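Home tidying helper – Plavbridge

Jemness looks after 806 homes in and near Plavbridge. We need a helper to join Natalie Hebden's kitchen team from April. The job is part-time, 2 mornings a week, starting at 9.30.

What the work is

Most of it is done at the kitchen table. You clear what has been left out, sort the small items and put each one where the household keeps it. Chopsticks, pegs, lids and string all count as small items. Many of our clients use a plastic cover over the tablecloth, so you will be wiping that down as well.

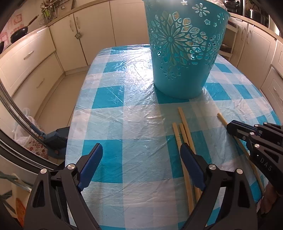

What we ask for

No experience is needed. You should be able to stand for 2 hours, lift a full bin bag and follow a written list. Please pick things up one at a time when sorting – it is slower, but sets stay together. Some clients speak Portuguese at home, so a little of it is useful.

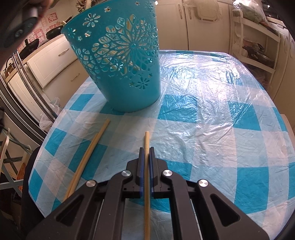 Chopsticks and openwork bin on a checked cloth.

Training and how to apply

Training takes place at our Lirnari office with Nuno Azevedo and is paid at the normal rate. Travel between homes is paid too. Send a short letter to Natalie Hebden at Jemness, Farahani House, Plavbridge, saying which mornings you are free. We reply to everyone who writes.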